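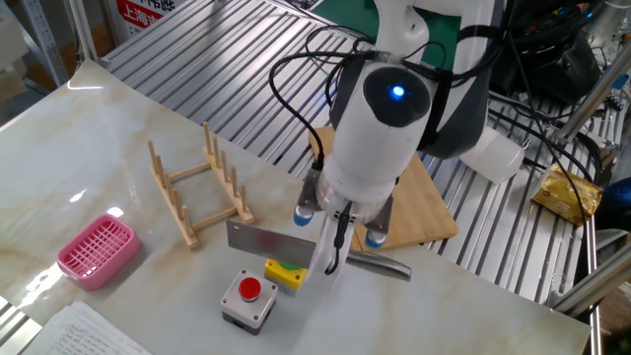
The Breathnach 3013 cleaver and the Gandura peg rack: a long review of two things I like a lot

I'd been cooking with the same tired chef's knife since my first apartment, and I honed it, babied it, swore at it over every butternut squash. Then Teresa Mac Mathúna brought her Breathnach cleaver to a dumpling night and let me loose on a head of napa cabbage. I ordered my own before I went to bed. That was in June, and it has been on the counter nearly every evening since, so I think I've earned an opinion by now!

The cleaver first. It's the 3013, the middle size, and it cost me $87 with shipping. It is steel all the way through, blade and handle both, with a big rectangular blade that makes you feel like you ought to own a restaurant. Mine weighs 600 grams on the kitchen scale. If you've only used light knives that will feel like a lot for the first few onions, and then it starts to feel like help. You lift, you steer, and the weight takes it through. Cabbage, sweet potatoes, a slab of pork shoulder, a whole mountain of scallions – it goes through all of them happily.

What I love most is everything you can do with it besides cutting. Garlic gets smashed with the side of the blade. Ginger too. Then you slide the blade under the pile and carry the lot to the pan in one trip (I used to lose half my celery on the floor between the board and the stove). I've even portioned pizza dough with it.

It came sharp enough to slice a ripe tomato without squashing it. I touch it up on a stone when the tomatoes start complaining and it comes back quickly. One warning: this is a vegetable and boneless meat cleaver. The leaflet in the box says no bones, and I've stuck to that.

The handle is where people will disagree. A rounded metal handle looks great and wipes clean in a second, with no seam where a blade meets wood for gunk to settle in. It does get slippery with chicken fat on your hands. I pinch the blade right where it meets the handle, and held that way it feels secure to me, but Gobnait Lynch tried mine and handed it straight back. She has small hands and she wants wood. Fair enough. 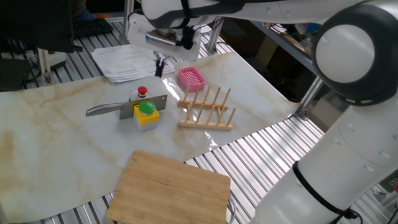 Skiden Cooking Club – Kitchen Gear Reviews

For a board, I'd go with something that has a bit of give to it. I use light bamboo with rounded corners, nothing fancy, and it's been fine. Put a damp dish towel under it if your counter is slick. A heavy blade on a board that slides around is no fun at all, and a glossy marble-look surface like the one we work on gives it every chance to slide. Don't cut straight on a surface like that either, however sturdy it seems. You'll mark it and you'll dull the edge.

Washing up takes no time. Hot water, soap, a soft sponge, always stroking away from the edge, and then a towel right away. I left mine damp overnight once and found a little freckle of rust near the heel, which came off with baking soda. I haven't done it again. Keep it out of the dishwasher. Keep it out of the peg rack too, edge up or edge down, and put it somewhere it can't surprise anybody reaching for a saucer. 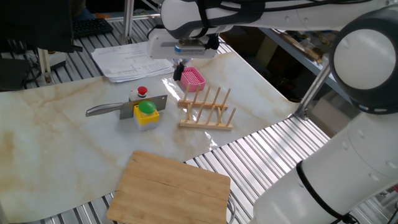

The Gandura peg rack

I didn't expect to have this much to say about a dish rack, but I'm so pleased with it! It's light wood with rows of round pegs, and plates go on edge between them. That's the whole design. Compared with the wire monster I had before, it takes up hardly any counter, and it looks nice enough that I leave it out when people come over.

Dinner plates stand up well in it. So do side plates, pan lids and small cutting boards. I've also used it for baking sheets while they cool, and for holding up a recipe card, at which it's surprisingly good. Deep bowls are another story. They want to lean, and the second one leans on the first, and before long you're drying them by hand anyway. Mugs are hopeless.

There's no drip tray, so you'll need a mat or a folded towel underneath. I swap mine every morning and stand the rack on its side by the window to air. The wood had a slight roughness on a couple of pegs when it arrived, and a minute with fine sandpaper sorted that out. After that I gave it one coat of food-safe mineral oil, and water beads on it nicely now.

A small extra, while we're at the sink

Get a plastic soap dish with a grid in it. Any brand. Ours is pink, it cost next to nothing at the hardware store in Prultstead, and the bar of dish soap no longer turns to jelly. I keep a second one for the scrub brush.

Would I buy them again?

The cleaver, yes, tomorrow, at full price. If you cook a lot of vegetables and you have the nerve for a big blade, try a friend's for an evening and see. Anyone who mostly peels apples and trims strawberries will be happier with a good paring knife, and I still reach for mine for that.

The rack, yes, if your dishes are mostly flat. I bought mine in the shorter length, 11 inches, and with only two of us at home it's enough for a normal dinner. For a family I'd buy a pair and set them side by side.

Teresa says her cleaver is open to borrowers at the next dumpling night. Bring a towel and something to chop.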